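Caderno da oficina – bancada dos cubos
junho, já passava das 3 da tarde quando comecei a escrever

Refiz a grelha toda! A antiga estava torta e eu já não aguentava olhar para ela. Papel pardo novo por cima do tampo, fita azul, tudo alinhado pelo centro da base branca. A borda do fundo ainda levanta um bocado (falta-me fita lá atrás, fica para a próxima) e a linha da direita saiu-me com um dentinho a meio. Serve. 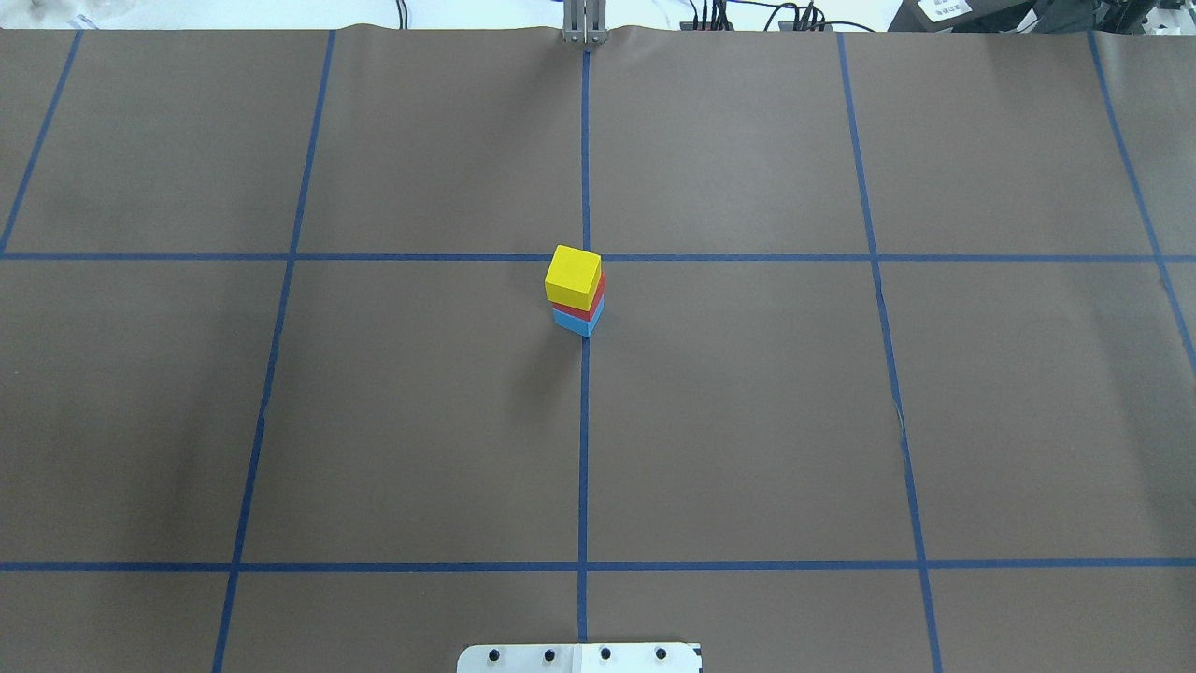

Pilha de três em cima da linha central: azul em baixo, vermelho, amarelo no topo.

A calibração é que me comeu a manhã. O script do Sanurow pede 30 pontos e eu, teimosia minha, fiz mais uma volta com 100 para comparar. A diferença foi tão pequena que não volto a fazer isso. Guardei os valores na pasta Rernby, ficheiro 253, para quem quiser espreitar.

Passei depois aos cubos espalhados, todos na faixa do meio, entre as duas linhas horizontais. O azul fica sozinho à esquerda, o amarelo e o vermelho juntos à direita.

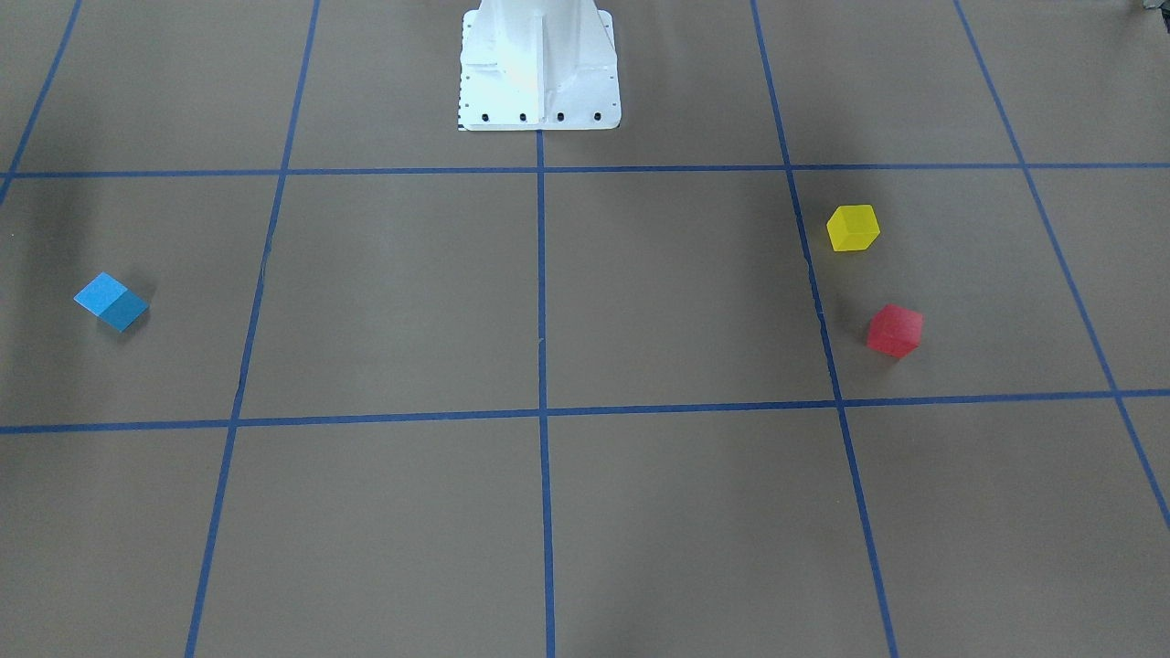
Com os dois assim tão chegados quero ver se o planeador escolhe bem a ordem, que na versão antiga ele embirrava com isso e ficava a pensar uma eternidade – pus o limite de tempo em cerca de 3 segundos, a ver se ganha juízo. Para já continuo com a velocidade baixa, e peço a quem mexer nisto que não a suba sem apontar aqui.

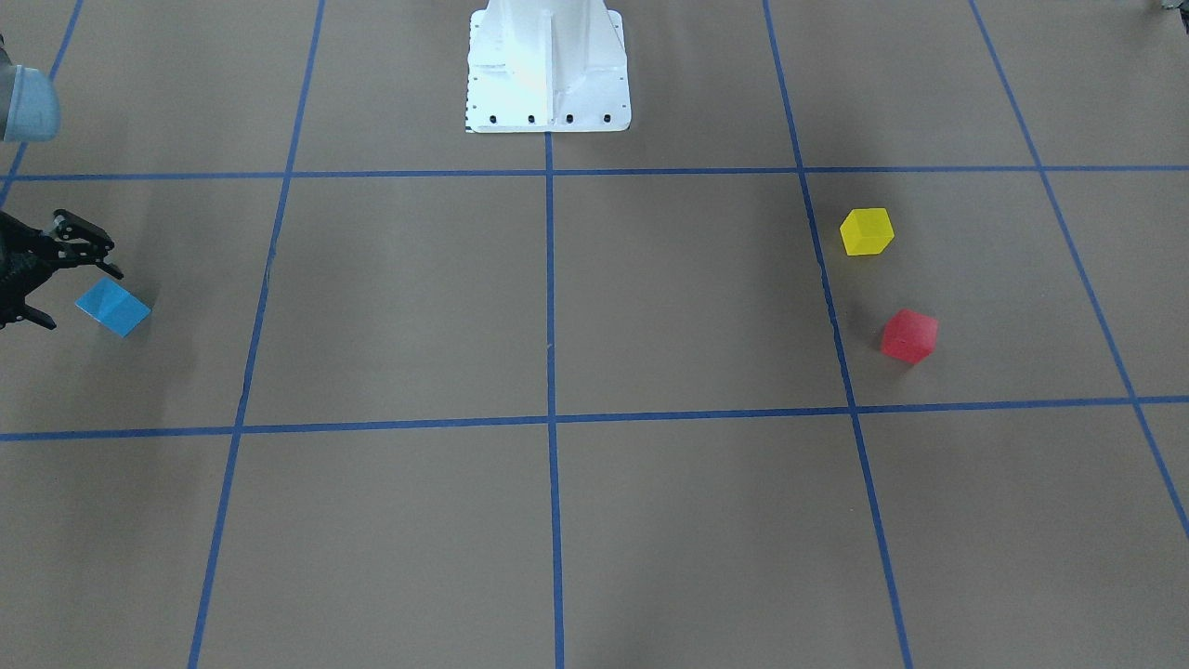 Garra direita aberta junto ao cubo azul, que está inclinado.

Por fazer: colar a borda do fundo, refazer a linha da direita, passar as notas para a página do Furtună.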